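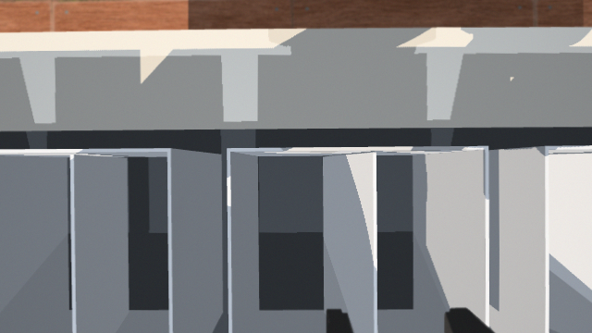

Figure 2.1. Rendered view of a shelving unit with three light gray brackets.

Chapter 2
Unfinished Games and Their Versions

Before a game is sold, the studio makes many builds of it. Most are deleted, but a few remain on old disks. In this chapter we study how two builds of one game can be compared.

Our main case is Flernholm, an adventure game from the studio Citum. The April build has 573 text lines, and the sold version has only 474. 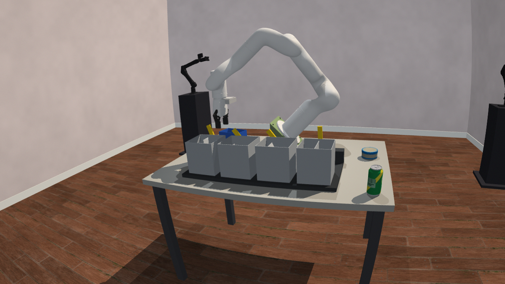
The reader should not think that all the missing lines were cut for quality. Many of them belonged to the village of Ejigu, which was removed when the cartridge became too small for it. We begin with the file list, and after this we look at the text.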